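Trilow 808 — robô de dois braços para bancada e chão
Ref. 808 / Demonstração e aluguer

Início > Equipamento > Robótica > Dois braços > Trilow 808

Disponível para demonstração. Preço sob consulta.
Pedir orçamento | Marcar visita | Ficha técnica (PDF)

Resumo

Corpo branco arredondado, dois braços, garras de dois dedos. Comando por operador ou por sequência gravada. Simulador incluído na licença. Distribuição Brasa para Portugal, assistência na nossa oficina.

Entrega: 6 semanas após encomenda. Unidade de demonstração já cá, pode ser vista com marcação.

O dia aberto de 18 de julho de 2024

Casa cheia logo de manhã. Duas sessões, uma antes de almoço e outra a seguir, mais uma terceira que não estava no programa e que se fez porque ficou gente à espera no corredor. Obrigado pela paciência. Para agosto abrimos inscrições por hora, assim ninguém fica de pé.

Muita gente perguntou pelo mesmo, por isso fica aqui escrito, sem grande arrumação.

O que se mostrou:
Arranque a frio e calibração dos dois braços. Demora menos do que na versão anterior.
Pegar e pousar peças pequenas, primeiro com o braço direito, depois com os dois.
Passagem de peça de uma garra para a outra. Falhou uma vez na sessão da manhã, repetiu-se e correu bem.
Paragem de emergência, com o botão na mão de um visitante (o pedido foi dele).
Simulador ao vivo no ecrã grande, com os mesmos comandos do robô.

A parte do simulador foi a que puxou mais perguntas. Compreende-se. Quem compra quer saber se a equipa pode treinar antes de a máquina chegar. Pode. A licença abre no dia da encomenda e o modelo tem os mesmos limites de junta que o equipamento. A sala virtual é à escolha, há várias de origem e importam-se outras. O ponto de vista é o do próprio robô, com os braços a subir dos dois lados do corpo, e quem nunca operou estranha nos primeiros minutos — depois habitua-se.
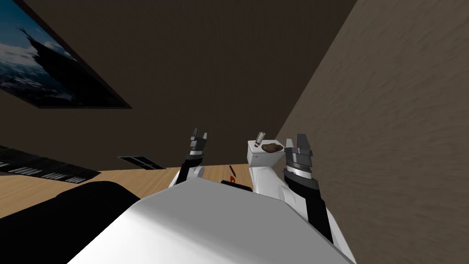
Brasa — Departamento de Robótica e Demonstrações

Sala simulada, vista sobre o corpo do robô. Junto à garra direita um bloco branco pequeno com dois objectos em cima, um cilindro cinzento-prateado e uma coisa castanha irregular, tipo pedra. São formas bem diferentes para uma pinça de dois dedos, e a conversa na sala andou muito à volta disto: o cilindro tem geometria limpa, a pedra não. Conforme o lado por onde se entra, a força tem de mudar. No menu de objectos dá para alterar massa e atrito de cada um e repetir a tentativa a partir do mesmo ponto.

Também se falou de apanhar coisas do chão. O exercício existe no simulador, nível intermédio, e é mais difícil do que parece por causa do ângulo de entrada da garra. Aconselhamos fazer primeiro os exercícios de mesa.

Características

Braços: dois, comando independente ou espelhado
Garras: dois dedos, paralelas, pontas substituíveis
Carcaça: branca, painéis laterais desmontáveis
Juntas: cobertura preta
Autonomia: 60 minutos em trabalho contínuo, ou ligado à corrente sem limite
Comando: consola Clarnico (incluída) ou computador
Software: simulador e editor de sequências, 11 exercícios de treino de origem
Idiomas do menu: português, inglês, espanhol
Garantia: dois anos, peças e mão de obra. Pontas das garras não incluidas, são consumível

O que vem na caixa

Robô montado e calibrado
Consola Clarnico com cabo
Carregador
Jogo de pontas suplente
Chave de licença do simulador
Manual impresso, a versão portuguesa segue por email enquanto a gráfica não entrega

Acessórios à parte

Base com rodas Whitlock, com travão. Era a que estava na demonstração, várias pessoas perguntaram.
Pontas macias para peças frágeis
Segunda consola, para formação a dois
Mala de transporte rígida

Perguntas do dia aberto

Precisa de obra na sala?
Não. Tomada normal, chão plano. Alcatifa grossa é que não, a base Whitlock prende.

O simulador corre em portátil?
Corre, com placa gráfica dedicada. Sem placa abre mas aos soluços. Requisitos completos na ficha técnica.

O que se ensaia no simulador passa directo para o robô?
As sequências passam. Convém correr a primeira vez em velocidade reduzida e com alguém ao pé do botão. Objectos reais escorregam de outra maneira.

Dá para alugar antes de comprar?
Dá. Mínimo uma semana, com técnico no primeiro dia. O valor do aluguer desconta na compra se a encomenda for feita até ao fim do mês seguinte.

E formação?
Um dia, nas nossas instalações ou nas vossas. Até quatro pessoas por sessão. Mais do que isso e metade fica só a ver.

Trabalha ao lado de pessoas?
Em modo lento, sim, com a zona marcada e a avaliação de risco feita pelo cliente. Temos um modelo de documento, é pedir.

Há versão de um braço só?
Para já não. Está prometida pelo fabricante, sem data.

Próximas demonstrações

Agosto, inscrições abertas. Sessões em grupo pequeno, com tempo para cada um mexer na consola. Quem quiser trazer peças próprias para testar avise antes, com medidas e peso. Peças com óleo não, por favor, as pontas ficam inutilizadas.

Escolas e centros de formação: marcar à parte, o programa é outro e mais comprido. Metade da manhã em simulador, metade com a máquina.

Quem esteve em julho e deixou cartão na taça vai receber a tabela de preços esta semana. Se não chegar ver a pasta do spam, já aconteceu com dois clientes.

Contacto

Yolanda Ferreira, demonstrações e aluguer
Formulário nesta página ou telefone da loja, extensão 11
Para assistência técnica usar o outro formulario, o das avarias, senão o pedido anda perdido entre caixas de correio

Produtos relacionados
Base com rodas Whitlock
Consola Clarnico
Pontas macias (par)
Licença adicional do simulador

Partilhar | Imprimir | Voltar à lista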